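The Pantry Referee

Published February 28, 2026

She will not let me print her name, on the grounds that her clients' relatives would find her. For 4 years she has run Kullel, a one-woman business in Rurmont that goes into other people's kitchens and puts things into baskets. She charges $218 a visit, brings her own labels and has been hugged, she says, by more strangers than a department store Santa.

"People think I'm going to yell at them about the cereal," she says. "I don't care about the cereal. Cereal has a box. Cereal is already organized. What I care about is cans."

We are drinking coffee at Bassi, two doors down from the storage unit where she keeps her stock, and she has been on the subject of cans for a while. Cans roll. Cans hide behind other cans. A can bought for one recipe will outlive the marriage it was bought in.

I ask how she got started. She was doing payroll for a flooring company, she says, and spent her lunch breaks straightening the break room fridge. One day a coworker offered her money to come do his garage. "I said no to the garage. I still say no to garages. There's always a kayak."

Her method, which she sells as a short printed guide called Gudance (the missing letter was a typo on the first run, and by then she had paid for 2289 copies), comes down to a basket for each kind of thing and a rule that the basket may never be full. Clients fight her on the second part. They see room and they want to fill it.

"A full basket is a drawer with ambitions," she says, and then looks annoyed with herself. "Don't put that in. I say it at every class and it doesn't mean anything."

The classes came later, in April of her second year, after the library asked her to fill a slot left by a man who taught knots. She starts everyone off with drinks. A beverage can is a forgiving object. It has no expiration drama, nobody inherited it from an aunt, and if you put it in the wrong place someone will drink it.

Her opinions on baskets are firm. Plastic, because it wipes clean. Holes in the sides, so you can tell what you have without hauling it off the shelf. Rounded corners, after an incident with her shin. Wicker she regards as a personal enemy.
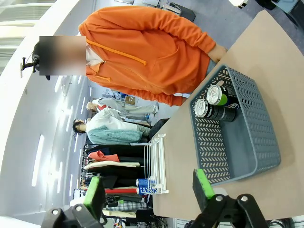

Two cans on their sides in a gray-blue basket, with plenty of room to spare.

I point out that laying cans down seems to invite the rolling she was complaining about over the first cup.

"Side by side they behave," she says. "Stand them up and you can only read the front one. Then you buy four more of whatever's in back."

And at home? She stirs her coffee for longer than it needs. There is a cabinet over her own refrigerator, she admits, that she has not opened since she moved in. She believes it contains a fondue set. She has no basket for it and no plans to get one.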